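第4章 阳台工位的安装与示教

本章适用于已按第3章装好底座和单臂的用户。在家里搭建和在共享工坊搭建步骤相同，差别之处另有注明。全程需要两个人配合，其中一人始终守在急停按钮旁边。

4.1 安装前检查

1. 确认控制箱固件已经升级，并且与手臂端的固件版本一致。版本不一致时，Guvetti控制软件会在启动画面底部显示黄色横条，此时不要继续。
2. 确认底座的锁紧脚轮全部踩下。阳台地砖多带排水坡度，锁紧后用手推底座侧面，底座不应移动。
3. 检查手臂外侧的线缆。螺旋线应能自由伸缩，直线缆应沿前臂固定好，中间不得有松脱的扎带。
4. 把夹爪的两颗固定螺丝重新拧紧一遍。运输之后这里最容易松动。

注意：阳台有栏杆的，手臂完全伸直后不得越过栏杆。请先在断电状态下用手把手臂拉到最远处，量好余量再固定底座。

4.2 摆放洗衣篮

1. 选用圆形、篮口较硬的洗衣篮。软布篮在夹爪碰到篮口时会塌下去，标定结果随之失效。
2. 把篮子放在手臂正前方的地面上，篮柄朝向一侧，不要朝向手臂。
3. 用美纹纸胶带在地砖上贴出篮底的位置。每次衣物取完，把篮子放回胶带标记以内。
4. 清开篮子周围的衣架和垂下来的布料。挂在高处的衣架如果在手臂的摆动范围之内，也要移走。

4.3 标定抓取高度

1. 打开Guvetti控制软件，进入“工位”页，新建一个工位，名称可自定。
2. 切换到拖动示教模式，双手扶住前臂，把夹爪移到篮口正上方，指尖朝下。
3. 按“记录上方点”。软件发出短音后再松手。
4. 篮子空着时，把夹爪慢慢放到接近篮底的位置，按“记录底部点”。指尖不要顶住篮底。
5. 把衣物放回篮中，随意堆放即可，不必叠好。
6. 把速度设为最低一档，执行“试探下降”。手臂从上方点开始下降，碰到衣物后自动停住。

执行到第6步时，夹爪应当指向篮内，腕部的螺旋线垂在衣物前方，不与篮口缠绕。

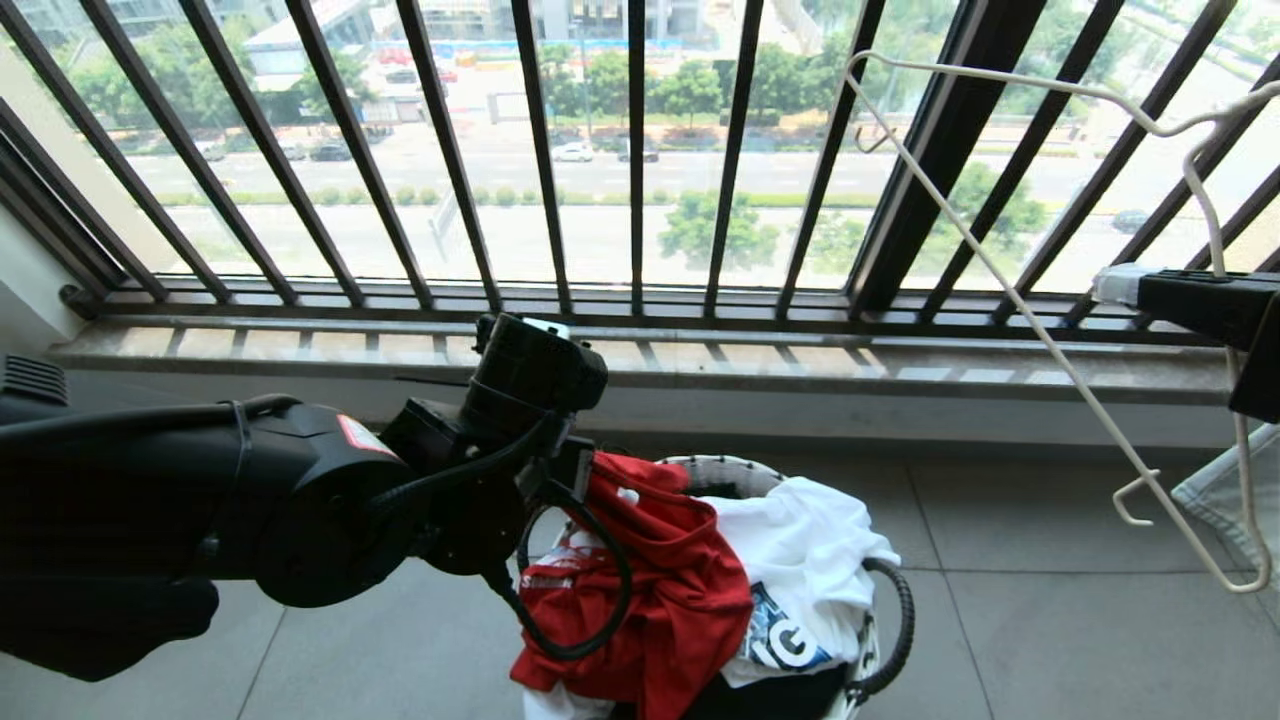

Achterberg：我按这一节做了一遍，第6步老是提前停，夹爪离衣服还有一截。后来把腕部的螺旋线换了个方向绕，就正常了。建议在手册里写明，线绷紧的时候力检测也会触发。另外浅色T恤比深色的容易识别，深色的沉在篮底，要多试几次。

编者答复：已采纳，见下面的4.4节。深色衣物的识别与光线有关，可在“视觉”页把曝光补偿调高一档再试。

4.4 提前停止的处理

1. 按下急停，等待状态灯变为常亮。
2. 查看螺旋线是否被拉直。如果已经拉直，松开腕部线夹，留出余量后重新夹紧。
3. 查看衣物是否搭在篮口外面。搭出来的袖子或衣摆可能先碰到夹爪，应塞回篮内。
4. 解除急停，让手臂回到上方点，再次执行“试探下降”。
5. 仍然提前停止的，把力阈值调高一格。一次只调一格，调完必须重新做一遍4.3节的第6步。

小心：力阈值上限为97，超过90时软件会弹出确认窗口。家中有儿童或宠物的，请勿确认。

4.5 抓取练习

1. 从单件衣物开始，先用T恤，再用长裤。带拉链和金属扣的衣物放到最后练习。
2. 每次抓取后，手臂提升到上方点并停顿，观察夹住的是一件还是几件。夹起多件时按“放回”，不要用手去扯。
3. 连续抓取成功之后，再把篮子装满。
4. 速度每次只提高一档。阳台工位不建议使用最高档。

注：印花较大的衣物，软件有时会把图案边缘误认作衣物边缘，抓取点因此偏到布料中央。只要能提起来，就不影响后续步骤。

4.6 日光与天气

落地窗前的光线变化很大，上午标定好的工位到傍晚可能识别不稳。可以在“视觉”页为同一工位保存日间和傍晚两组参数，由软件按时段切换。

手臂没有防水设计。开放式阳台遇雨应立即断电，盖上Wastier防尘罩并移入室内。封闭式阳台开窗时，窗边的手臂也要按同样的办法处理。

4.7 收工

1. 让手臂回到收纳位，确认夹爪内没有衣物。
2. 关闭控制箱电源，再拔插头，顺序不可颠倒。
3. 把螺旋线理顺，不要绕在前臂上过夜。
4. 在共享工坊使用的，还需在Grolell工位登记表上填写当前的力阈值和速度档位，供下一位使用者核对。

夹爪指尖胶垫的更换方法见第5章。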